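Teaching by hand vs teleop for wrapped boxes: what are you lot doing?
Forum > Arms and grippers > Showing and teaching

endholm_ed
Started this because the other thread went off into motor drivers. I've got the arm picking up bare cardboard boxes nicely now after a weekend of demos (so pleased!), and I'm moving on to boxes in clear plastic. I've been grabbing the arm and moving it through the job by hand. Does anyone find remote control gives better demos for this, or is it just more kit to buy?

barkovex
By hand, every time. You feel the weight of the thing and you feel when the fingers touch. With a remote you're guessing from a screen. I did 11 demos by hand in one evening and the arm was picking tall boxes before bed. Brilliant fun too.

nadar_workshop
Going to disagree. When you hold the arm, your own hands and sleeves end up in the wrist camera view, and then the policy learns to look for a jumper. Ask me how I know! We moved over to a leader arm (small copy of the big one, you move it and the big one follows) and the demos cleaned up straight away.

barkovex
So wear short sleeves and hold it behind the wrist. I've never had a hand in shot.

nadar_workshop
Maybe you've got longer arms than me. On ours the only comfy place to hold it is right by the fingers.

Stefaniia Sirko
I'm with nadar on this, though for another reason. People move too smoothly and too cleverly by hand. You twist the wrist in ways the motors don't like, and on playback the arm lags behind and arrives late. With the remote you can only ask for what it can do, so what you record is what it can repeat. We're at 884 demos now, all teleop, and I'd happily do it all again. It's the best bit of my day!

endholm_ed
884! Right, I feel very small. How long is each one?

Stefaniia Sirko
Short. Reach, close, lift, put down, stop recording. If I fumble I keep going and finish the job, and those stay in. The ones where I missed and came back for a second go have taught it more than the tidy ones.

hedunix
Do you really keep the fumbles? We bin ours. Our first lot had loads of dithering in it and the arm learned to dither. It would hang over the box wobbling like it had forgotten why it came into the room.

Stefaniia Sirko
Dithering goes in the bin, yes. A miss followed by a proper recovery stays. If I stop to think, I scrap that one and start again.

hedunix
OK, that I can agree with.

Natsumi Koyama
Lovely thread. One for endholm_ed: plastic film throws bright streaks that shift as the wrist moves, so don't record everything under the same lamp. I do 4 lighting setups, and I turn the box between demos. Also look at your speed on the way in. I was swinging the wrist far too fast and the background was a smear in loads of my wrist shots. The fingers look sharp because they travel with the camera, so it's easy to flick through and think it's all fine.

barkovex
Some blur is good though? It'll see blur when it runs on its own.

Natsumi Koyama
Some, sure. I keep it for the long swing across the table. For the last bit before the fingers close I want to see edges, so I slow right down there. Took me 2 rounds of recording to get into the habit.

endholm_ed
This is all so useful, thank you! I've borrowed a leader arm until the end of February and I'm going to do half by hand and half by remote, same boxes, and see which wins. Barkovex, I'll try your hold behind the wrist as well so it's a fair fight.

barkovex
Good man. My money's on hands.

Stefaniia Sirko
Post whatever you get, even if it's a mess. And go in with the fingers well open on the tall ones. I had mine too narrow for ages and kept clipping the wrap with a fingertip on the way down. I open them all the way now, line the box up in the gap, and only then start to close.
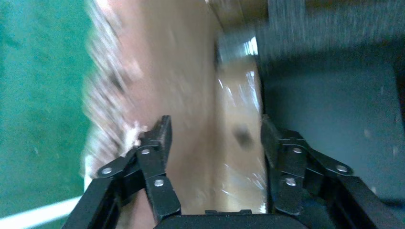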